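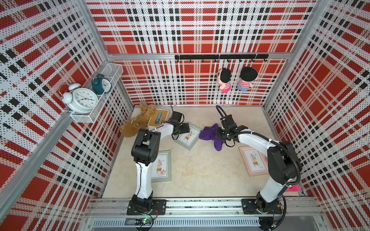
How to Get Everybody's Coat Off the Floor

Posted 3 January 2013 by Jagadeesh Thomas

Our hallway in Cluvcombe is 26 inches wide, and for most of December it held every coat we own in one heap. I finally put up a wall rail. It took me an afternoon and one trip back to the store for the screws I was sure I had.

You need a rail with hooks, a level, a stud finder, a pencil, a drill and 3 wood screws at least 2 inches long. Throw away the screws that come in the packet. They would struggle with a calendar.

Step 1. Find the studs and mark them. Knocking on the wall and nodding wisely is also popular, but you will drill more holes.

Step 2. Hold the rail up at shoulder height and draw a line along the level. Go lower if you have kids and still believe they will use it.

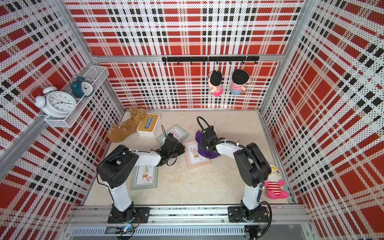
Step 3. Drill pilot holes, then drive the screws until the rail stops moving. Leave the last half turn for a hand screwdriver. Small hooks like the ones on this black bar are fine for light stuff, say a couple of plush dolls in striped shirts, but a wet parka wants something bigger and deeper.

Step 4. Hang one coat. Wait a day. Hang the rest.

If a screw spins and never bites, you missed the stud. Go back to step 1 and knock less.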